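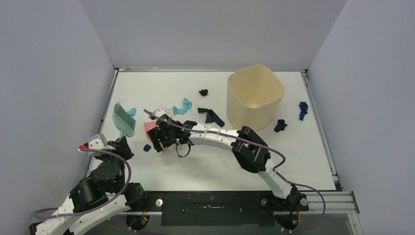 “보고서를 냈다고 회사가 바뀌지는 않습니다”

공급망 인권 실사를 감시해 온 조사 담당자를 만났다. 실명과 얼굴은 싣지 않기로 했다. 지금도 현지 노동자들과 연락을 주고받고 있고, 이름이 나가면 그 사람들이 먼저 곤란해진다는 이유였다. 나는 처음에 그 조건이 마음에 들지 않았다. 익명 취재원의 말은 검증하기 어렵고, 시민단체 사람이라고 해서 과장하지 않는다는 보장도 없다. 그래서 만나기 전에 그가 쓴 보고서를 전부 읽고, 각주를 따라가 보고, 확인되지 않는 대목에 줄을 그어 가져갔다.

그는 그 종이를 보고 웃었다. “이렇게 읽어 오는 기업 담당자가 한 명이라도 있었으면 좋겠네요.”

그가 일하는 곳은 Hillis라는 작은 조사 단체다. 상근자는 4명. 주로 목재와 가구, 그 원료가 나오는 조림지를 본다. 최근 2년 동안은 가구 수입업체 Justwood와 거기에 합판을 대는 Ebihara의 거래를 들여다봤다. 문제의 조림지는 Pultham이라는 지역에 있다. 주민들은 회사가 들어온 뒤 마을에서 쓰던 물길과 임산물 채취 구역을 잃었다고 주장하고, 회사는 적법한 임차 계약이 있다고 말한다.

먼저 그 주장부터 물었다. 주민 말을 그대로 믿느냐고.

“아니요. 그대로 믿으면 조사가 아니죠. 주민들 말도 서로 다릅니다. 어떤 집은 보상금을 받았다고 하고, 어떤 집은 서명한 적이 없다고 해요. 서명한 적이 없다던 집의 서명이 서류에 있는 경우도 봤어요. 그게 위조인지, 본인이 잊은 건지, 가족이 대신한 건지 저희는 다 확인하지 못했습니다. 보고서에도 그렇게 썼고요.”

실제로 그렇게 쓰여 있다. 다만 본문이 아니라 부록에 있다. 왜 부록이냐고 하자 그는 잠시 말을 골랐다. “지적이 맞습니다. 본문에 한 문단은 있었어야 해요. 편집하면서 밀렸는데, 밀린 이유가 분량 때문만은 아니었을 거예요. 이야기가 약해 보일까 봐 그런 것도 있었겠죠.”

그가 단체 내부의 일을 이렇게 말할 줄은 몰랐다. 이후로는 나도 질문을 조금 느슨하게 했다.

Justwood는 자사 홈페이지에 인권 실사 보고서를 올려 두고 있다. 60쪽이 넘지 않는 문서인데 사진이 많고, ‘이해관계자와의 의미 있는 대화’라는 표현이 여러 번 나온다. 그 대화에 누가 참석했는지는 적혀 있지 않다. 그에게 이 문서를 어떻게 보느냐고 물었다.

“처음에는 반가웠어요. 예전에는 이런 것도 없었으니까. 그런데 읽다 보면 이상합니다. 위험을 ‘식별했다’고 하는데 어느 지역의 무슨 위험인지가 없어요. 고충 처리 창구가 있다고 하는데 접수된 건수가 없고, 처리 결과도 없습니다. 전화번호는 있어요. 저희가 걸어 봤는데 본사 콜센터로 연결되더라고요. 소파 배송 문의를 받는 곳이요. 상담원분이 굉장히 친절하셨고, 주문 번호를 물어보셨어요.”

Pultham에서 그 번호로 전화한 사람이 있었을까.

“국제전화입니다. 그리고 현지어가 안 돼요. 저희가 만난 사람들 중에는 그런 창구가 있다는 걸 들어 본 사람이 없었습니다.”

회사가 여러 나라의 공급망을 한꺼번에 관리하다 보면 그 정도 허점은 있을 수 있지 않으냐고 되물었다. 기업을 변호하려는 것은 아니고, 담당자가 실제로 할 법한 말이어서였다.

“그 말을 회의실에서 들었어요. 협력사가 최대 739곳이라 전부 볼 수는 없다고요. 그래서 제가 물었습니다. 그럼 몇 곳을 봤느냐고. 답을 못 받았어요. 전부 보라고 한 적은 없어요. 위험이 큰 데부터 보라는 게 실사의 기본이고, 땅 분쟁이 있는 조림지는 누가 봐도 앞줄에 있어야 합니다. 게다가 품질 관리팀은 그 합판 공장에 정기적으로 갑니다. 두께를 재러 가는 사람은 있는데 땅 문제를 물어보러 가는 사람은 없는 거죠.”

법 이야기로 넘어갔다. 요즘 인권 실사를 의무로 만들자는 논의가 여러 나라에서 오간다. 찬성하는 쪽은 자율에 맡겨서는 달라지는 게 없다고 하고, 반대하는 쪽은 비용과 경쟁력을 든다. 당연히 찬성할 줄 알았는데, 그의 대답은 시원하지 않았다.

“찬성은 합니다. 하는데, 기대는 크게 안 해요. 법이 생기면 제일 먼저 바빠지는 게 컨설팅 업계예요. 양식이 생기고, 양식을 채워 주는 사람이 생기고, 채웠다는 걸 인증해 주는 사람이 또 생깁니다. Ebihara도 외부 감사를 받았어요. 감사 보고서에는 특이 사항이 없다고 되어 있습니다. 그 감사인이 마을에 들렀는지 물었더니, 감사 범위가 공장 담장 안이었다고 하더군요. 거짓말을 한 건 아니에요. 담장 안에는 특이 사항이 없었겠죠.”

그러면 감사는 쓸모가 없다는 뜻인가.

“소방 설비나 임금 대장 같은 건 감사로 잡힙니다. 그건 필요해요. 하지만 토지 문제는 하루 들러서 서류를 넘긴다고 보이지 않아요. 사람들이 회사 차를 타고 온 사람한테 회사 욕을 하겠습니까? 저희도 첫 방문에서는 들은 게 거의 없었어요. 차 마시고, 날씨 얘기하고, 그러고 왔습니다.”

나는 시민단체의 조사 방식에도 같은 의문이 있다고 했다. 후원으로 운영되는 단체는 문제를 찾아내야 다음 사업비를 받는다. 문제가 없다는 보고서를 낸 적이 있는가.

“한 번 있습니다. 다른 지역이었고, 제보를 받고 갔는데 제보 내용이 사실과 많이 달랐어요. 그래서 그렇게 썼습니다. 아무도 안 읽더라고요. 기사도 안 나왔고, 솔직히 후원처 반응도 미지근했어요. 기자님 매체도 안 쓰셨을걸요.”

돌아와서 찾아보니 쓰지 않았다.

두 회사의 입장도 적어 둔다. Justwood는 서면 질의에 “모든 협력사에 행동 규범 준수를 요구하고 있으며, 제기된 사안을 엄중히 인식하고 있다”고 답했다. 고충 처리 창구의 접수 건수를 다시 물었으나 원고를 넘길 때까지 답이 없었다. Ebihara는 조림지가 별도 법인의 소유라며 답변할 위치가 아니라고 했다. 그 별도 법인의 연락처를 요청했더니 같은 회신이 한 번 더 왔다.

이 답변들을 읽어 주자 그는 놀라지 않았다. “‘엄중히 인식’은 지난번 저희한테 보낸 것과 글자까지 같네요.”

거래를 끊으라고 요구할 생각은 없는지 물었다. 소비자 입장에서는 그쪽이 이해하기 쉽다.

“주민들이 그걸 원하지 않아요. 적어도 저희가 만난 분들 다수는요. 공장에서 일하는 자녀가 있는 집도 많고, Justwood가 빠지면 더 안 물어보는 구매자가 들어올 거라고 봅니다. 이 부분은 저희 안에서도 의견이 갈렸어요. 저는 남아서 압력을 넣으라는 쪽이었는데, 남기만 하고 압력은 안 넣는 걸 보고 있으니까 요즘은 잘 모르겠습니다.”

주민들이 요구하는 것은 임차 경계를 다시 재는 일과, 계약서를 현지어로 읽을 수 있게 해 달라는 것이다. 두 번째는 번역비만 있으면 된다. 그는 회의에서 그 비용을 단체가 내겠다고까지 제안했다고 한다. 회사 쪽은 계약서가 영업 비밀에 해당하는지 검토하겠다고 했고, 검토는 1월에 시작됐다. 그 뒤로 소식을 듣지 못했다.

“자기가 서명했다는 계약서를 자기가 못 읽는 거예요. 그게 누구의 영업 비밀인지 저는 아직도 설명을 못 들었습니다.”

인터뷰가 끝날 무렵, 이 기사가 나가면 무엇이 달라질 것 같으냐고 물었다. 그는 가방에 서류를 넣으면서 대답했다. “회사에서 전화가 올 거예요. 저한테 말고 기자님한테요. 표현을 고쳐 달라고.”

Hillis는 올해 안에 Pultham을 다시 방문해 후속 보고서를 낼 계획이다. 서명 진위에 관한 내용은 이번에는 본문에 싣겠다고 했다.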